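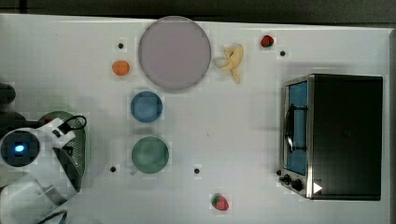 Fruit waiting for its plate.

I buy too much fruit. Always have. In July I come home from the farm stand in Lavbridge with both arms full, and by the middle of winter I'm doing the same thing at the supermarket, just with sadder peaches. So over the years I've picked up a few habits that keep me from throwing half of it in the compost, and a couple of readers asked me to put them all on one page.

Strawberries first, since those go fastest. Don't wash them when you get home! I know, it feels tidy. Wash them right before you eat them and leave the green tops on until then too. I line a shallow container with a paper towel, put the berries in one layer if they'll fit, and set the lid on loosely. If one is already fuzzy, toss it and check its neighbors. For berries that are a bit soft, I hull them, freeze them on a baking sheet, then tip them into a bag. They're no good for a fruit salad after that but great in oatmeal.

Bananas live on the counter, away from everything else. Mine used to sit in the big bowl with the apples and they were spotty in no time. Once they're as ripe as you like, you can put them in the fridge — the skin goes an ugly brown but the inside stays fine for a few more days. Peel them before you freeze them. I forgot once and had to hack at a frozen banana with a bread knife, which I don't recommend to anyone.

Small oranges and clementines will sit out for a week, longer in the crisper drawer. Take them out of the net bag, though. One moldy one at the bottom of a net will ruin the lot. Apricots are different: leave them out until they give a little when you press near the stem, then chill them and eat them soon.

Cut fruit browns, and lemon juice is the usual fix, but my kids complain about the taste. I use a spoonful of honey stirred into a cup of water and dunk the slices for half a minute.

Berry stains on a pale counter: baking soda and a few drops of water, mixed to a paste. Leave it five minutes and wipe with a damp cloth. Test a corner first if your counter is stone. For stained dish towels I soak them in cold water with a scoop of Solleneo before they go in the wash, and never hot water until the mark is gone.

Fruit flies — a small glass of cider vinegar with one drop of dish soap, next to the sink. Change it every couple of days. And rinse out your recycling, that's where mine were coming from.

Updated 14 January 2026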